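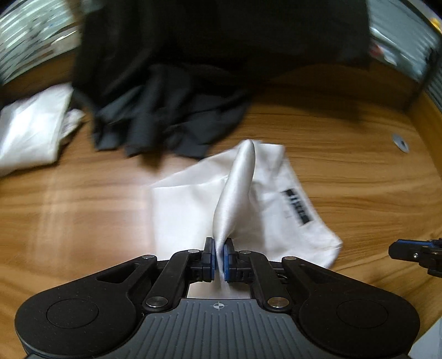
Call for participants: cloth handling with hand-held grippers
Haltham shared workshop, evening and weekend sessions

We are looking for people to join a small build project at the Haltham workshop. The project is called Desance. We are building a pair of hand-held grippers and, later on, a two-arm bench robot that can pick up, flatten and fold pieces of cloth. The grippers work now. The arms are still in parts on a shelf. What we need most at this stage is people who will sit at a table and handle fabric with the grippers, and a few people who like fixing the hardware between sessions.

This is an unpaid hobby project. Tea, coffee and parking are free, and we cover bus fare within town if you keep your ticket.

What you would be doing

Most of the work is done sitting down. You hold one gripper in each hand and squeeze to close the jaws. A session means taking a piece of cloth from wherever it has been dropped on the table, finding an edge or a fold you can pinch, and laying the piece out or folding it as the task card says. Then it gets dropped again and you repeat. The grippers record what you do. We have 483 usable recordings so far and would like many more before we start on the arms.

White satin is the hardest thing we work with at the moment. It slides, it shines under the lights, and it is easy to pick up two layers when you want one. The jaws have blue pads on their inner faces, and how they hold on slippery cloth is something we want opinions about from people with different hands and habits. Dark and heavy fabric is easier to grip and harder for the camera to make sense of, so we do a share of that too.

The task cards are short. Typical ones are:

Pinch one layer and lift it clear of the table.
Lay the piece flat with the label facing up.
Fold in half, short edge to short edge.
Move the piece to the other side of the table without dragging it.

A session runs two hours with a break in the middle. We ask people to commit to 5 sessions. The first is mostly practice and we do not keep those recordings unless they happen to be good.

Who we are looking for

For the table work, you do not need any experience with robots. You should be comfortable using both hands for a couple of hours, and patient about doing the same thing many times. If you sew, do alterations or have worked in a laundry, we would especially like to hear from you. Left-handed people are wanted too, as nearly all our recordings so far were made by right-handers.

For the hardware side we have room for 2 people. The jobs are things like replacing worn jaw pads, checking the pivots for play, cleaning lint out of the links, printing replacement parts and keeping the spares drawer in order. You should be able to use small hand tools and write down what you changed. If you can also wire a motor driver, that will be useful once the arms come off the shelf, but it is not required now.

Participants must be 18 or over. If you have a wrist or hand problem, tell us before you come. The grippers are light, but the squeezing adds up.

What gets recorded

The camera on each gripper points at the jaws and the table. It can catch other things nearby, so please leave letters, bank cards and anything else private in your bag. Sound is not kept. Recordings are stored on the workshop's own drive under a participant number. You can ask for yours to be deleted at any time up to the point where we use them for training, and we will tell you before that happens.

When and where

Sessions are on Monday evenings from 6:30, with extra weekend slots in April. The workshop is Unit 63, Hundach Yard, through the gate next to the tile shop. The entrance has one step and we have a ramp for it. The table height is fixed, but there are three kinds of chair and a cushion.

Please wear sleeves that stay up or can be rolled. Loose cuffs get into the linkage. Take off rings if they are bulky. You are welcome to bring a piece of fabric you would like us to try, as long as it is clean and you do not mind it getting creased.

How to apply

Leave a note in the Desance box by the sign-in desk, or use the contact form on the Ghoneim page of the workshop site (Ghoneim was the name of our first gripper, and the page has not been renamed). Tell us which evenings or weekends you can do, which hand you write with, and whether you want table work, hardware or both. A line or two about any sewing or repair experience is enough. We do not need a resume.

We answer within a week. Table places are filled in the order people write in. For the hardware places we will ask you to come by for half an hour and take a spare gripper apart and put it back together with one of us.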